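Shelf tidying, second batch
Sun 24 February

The first batch of shelf recordings went into Grumora and came out as a policy that could lift one pack and do nothing useful with two. The loss curve looked fine. The examples were the problem: in nearly all of them I had moved packs one at a time, with a tidy pause between each, and the model learned the pauses very well.

So the second batch follows different rules. Both hands start outside the shelf. If two packs of the same size are going to the same place, they go together, one hand on each side, and they stay upright. No regrasping unless something slips, and if it does slip the take is kept. I threw those out last time and regret it.

The target is 800 takes. At 20 a session that is slow, but my attention drops sharply after the first 10 and the hand paths get lazy, so longer sessions would only add more of the wrong thing. Between takes I change the starting layout by hand from a list that Dotgate prints out. Left to myself I put the soft packs in the same loose heap every time.

Tracking is still done from the head camera with printed markers on the wrists. I looked at the Vincze gloves again and decided against them. They give finger angles, which I don't need yet, and they change how you hold anything with a slippery wrapper. Bands leave the fingers bare. The cost is that the pose solver wants at least one clean square per wrist, and a low reach towards the front edge of the shelf can push the bands towards the corner of the view. Tilting the camera down a little more helped, though I lose the back of the upper shelf.

Labels are down to 4: reach, squeeze, carry, release. Squeeze is the awkward one. With film packaging the contents shift before the pack moves, so contact and grip are not the same moment. I mark it at the first sign of the two packs closing up against each other and leave the rest to Fenine, which smooths the boundaries anyway.
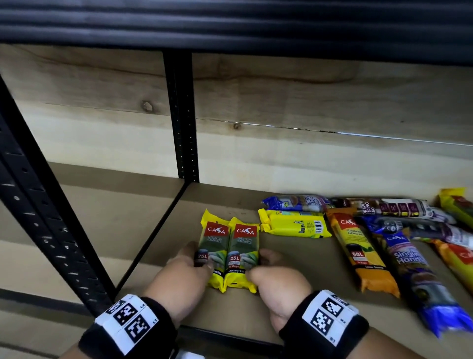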